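色ガラスの瓶が捨てられない

瓶を捨てられない人間には二種類あると思っている。いつか使うと信じている人と、もう信じていないのに捨てない人。私は去年の12月あたりに前者から後者へ移籍した。

きっかけは年末の大掃除で、流しの下を開けたら瓶が19本出てきたことだ。ジャムの瓶、酢の瓶、海外の炭酸水の瓶、何が入っていたのか思い出せない瓶。全部きれいに洗ってあって、ラベルまで剥がしてある。そこまで手をかけておいて流しの下に押し込む神経が自分でもわからない。その日は扉を閉めて、見なかったことにして蕎麦をゆでた。

で、春である。

近所にイルネン(Irnen)という小さな花屋があって、閉店間際に行くと、茎の折れたのや短くなったのを束にして900円で売ってくれる。店主のアルバンヌ・プリュヴォ(Albane Pruvost)さんはフランスから来た人で、日本語は私より丁寧なのだが、花の扱いについてだけは容赦がない。前に「花瓶はどんなのをお持ちですか」と聞かれて「瓶ならあります」と答えたら、しばらく黙られた。瓶と花瓶は違うものらしい。漢字で書けば一文字しか違わないのに。

それでも束は買ってしまう。900円だし、持って帰る道中だけは暮らしの整った人に見える。問題は家に着いてからで、わが家には花瓶というものがない。正確に言うと一つあったが、友人のサンティーノ・ガジャルド(Santino Gallardo)が引っ越し祝いにくれたその立派な花瓶は、菜箸とおたまを立てるのにちょうどよすぎて、来た日からずっとコンロの横にいる。本人が遊びに来るたびに菜箸を抜いて隠すのだが、たぶんばれている。

というわけで、流しの下の19本に声がかかった。

全員を台所の床に並べて面接をした。ジャムの瓶は口が広すぎて、挿した茎がぜんぶ外側に倒れる。満員電車で真ん中だけ空いているような状態になる。酢の瓶は口が細くて姿はいいが、鼻を近づけるとまだ酢だった。重曹もやったし、米粒と水を入れて振るのもやったし、ひと晩ベランダにも出した。酢は酢である。花が気の毒なので不採用。

炭酸水の瓶は緑がきれいで期待していたのに、底がほんの少し傾いていた。枝ものを挿すとゆっくり回る。しばらく眺めていて面白かったが、面白い花瓶が欲しいわけではない。

結局、最終選考に残ったのは色つきの二本だけだった。四角い青緑のと、縦の筋が入ったピンクの。青緑のほうは蚤の市で「ミティーネ(Mitine)」という古道具の屋台から買ったもので、つまり流しの下の住人の中ではめずらしく、お金を払って迎えた瓶である。それをジャムの瓶と一緒くたに押し込んでいたのだから、私のものの扱いというのはその程度だ。ピンクはどこから来たのか本当に記憶がない。もらったのかもしれないし、借りたのかもしれない。心当たりのある方はご連絡ください。

置き場所は緑の天板の机にした。この机がまた、ものすごい緑なのだ。買うときの商品名には「セリア(Selia)」と優しげな名前がついていて、写真ではもう少し落ち着いた色に見えた。届いて梱包を開けた瞬間、部屋に卓球台が来たと思った。返品しようか3日悩んで、悩んでいるあいだに物を置いてしまい、そのまま7年使っている。傷もついた。うっすら白い擦り傷が何本もあって、どれがいつのものかはもうわからない。

緑の机に、青緑の瓶と、ピンクの瓶。字で書くとかなりうるさい。実際かなりうるさい。雑誌で見る花のある暮らしは、だいたい白い机に透明のガラスで、床も壁も薄い色をしている。うちは南国の駄菓子屋である。

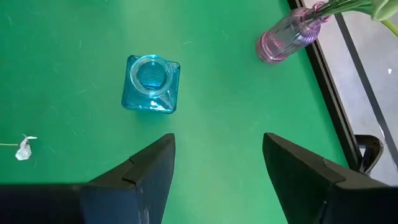
緑の天板と瓶二本。机の糸くずは拭いてもすぐ戻ってくる。

葉のついた茎はピンクに挿すことにした。縦の筋のおかげで、中の茎の並びが多少だらしなくても目立たないはずだという計算である。透明な瓶だとああはいかない。水に浸かった部分の葉を取り忘れたのも、茎の長さがばらばらなのも全部見えてしまう。透明なガラスは几帳面な人のためのもので、色ガラスは私のような人間のためにある。昔の職人がそこまで考えていたかは知らないが、ありがたく恩恵にあずかりたい。

青緑の四角いほうは、じつは何を挿してもいまひとつ決まらない。一輪だと所在なげで、三本入れると窮屈そうで、ちょうどの数というのが見つからない。花を抜いてただ置いておくのがいちばんよく見える。真上からのぞくと口の縁の厚いところだけが淡い水色に光って、奥はもっと濃い青で、うっかり見入ってしまう。机で仕事をするはずの時間に何をしているのか。角のところに白く光が溜まるのもいい。

この話をアルバンヌさんにしたら、「それは花瓶ではなく、瓶ですね」と言われた。そうですね。

さて、飾ってからが長い。花というのは生きているので、飾って終わりにならないのだ。水を替える。茎を切り直す。切った先がどこかへ飛ぶ。白いくしゃっとしたものが机の端に落ちていて、花びらかと思ってつまむと丸めたレシートだったりするし、紙だと思って放っておくと花びらだったりする。今のところ的中率はかなり低い。

水替えについては諸説あって、毎日替えろ、いや水位を浅くしろ、砂糖を入れろ、漂白剤を一滴垂らせ、十円玉を沈めろと、調べるほどに民間療法の沼になる。十円玉はやってみた。花の寿命が延びたかどうかは不明で、瓶の底から十円玉を出すのに菜箸が要ることだけがわかった。菜箸は、ご存じの通り花瓶に挿してある。

色ガラスの困る点も書いておく。水の濁りに気づけない。透明なら「そろそろだな」と目で見てわかるところが、ピンクの瓶ではいつまでもピンクで、健やかな顔をしている。先日は鼻で気づいた。瓶を持ち上げて窓にかざしても、見えるのはきれいなピンクの光ばかりで、まったく参考にならない。それ以来、朝のコーヒーの湯を沸かすあいだに替えると決めた。決めたというだけで、守れた日の数は伏せておく。

洗うのもやや面倒だ。あの縦の筋、手がすべらなくて持ちやすいのはいいのだが、埃がきっちり溝に沿って溜まる。使い古しの歯ブラシで一本ずつこする羽目になる。四角いほうは角の内側にブラシが届かない。サザーランド(Sutherland)とかいう、首がぐにゃぐにゃ曲がる瓶用ブラシを通販で買ったところ、曲がったまま戻らなくなり、瓶から出すのに夕方までかかった。卵の殻を砕いて水と一緒に入れて振るのが今のところ一番ましだった。朝食に卵を食べる理由ができた。

サンティーノが先週また来た。菜箸を隠すのを忘れていて、コンロの横の花瓶は菜箸とおたまと泡立て器で満開だった。彼はそれを見て、それから机の上の瓶を見て、もう一度コンロのほうを見た。そして「花、いいね」と言った。長くつきあえる友人というのはこういうものだと思う。そのあとピンクの瓶をしばらく手に持って眺めていたので、まさか持ち主かと身構えたが、違うそうだ。

流しの下の残り17本については、資源ごみの日に出すことにしてある。今度の回収は4月2日。袋にも入れた。玄関にも出した。ただ炭酸水の瓶だけは、あの回るのをもう一度見たくて、夜のうちに袋から出してしまった。酢の瓶も、口の細さはやっぱり悪くないんだよな、と思いながらまた米粒を入れて振っている。

あと、ピンクの瓶の持ち主の方、まだ受け付けています。返すとなったら多少ごねるかもしれませんが。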